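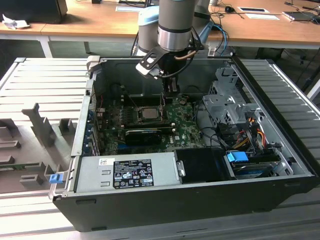 Figure 2.1 A desktop computer laid on its side with the side panel removed.

Chapter 2
Inside the Case

This chapter introduces the main parts of a desktop computer and the order in which they are taken out. Students should first read the safety rules on page 87.

The motherboard holds the processor and links it to every other part. The power supply – the silver box with a printed label in Figure 2.1 – feeds the board and the drives through bundles of coloured wire. It must never be opened. Key terms are listed on page 313.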